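25 June 2023

Today was the school's charity walk in Lastulport. The children walked along the river as far as the Bañez bridge, and I walked behind with the slow ones. My feet hurt.

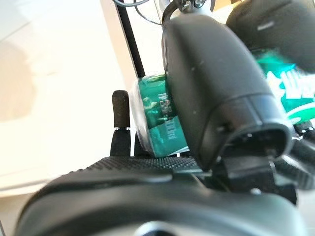 After lunch

Jomar Galang counted the coins two times. We have 1,763 pounds, and in April it was only 1,296.
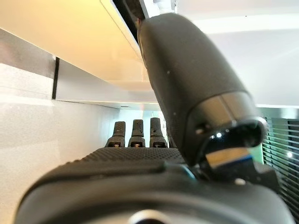
Black thumb, pale shelf.

Jhun Evangelista wants to give 300 to the Zukbridge food bank. I agree with him.
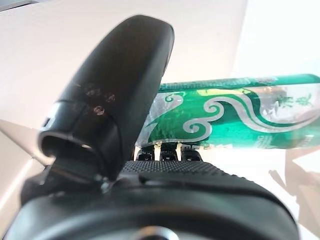
I must still write to the parents who gave us the drinks. A green can, lying on its side, is a small thing, but the children were very glad of theirs. I will write tomorrow, before work.

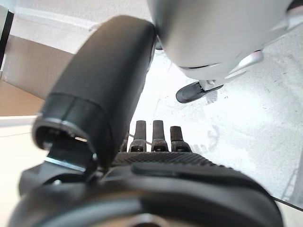 Black finger, close.

Now I go to bed early.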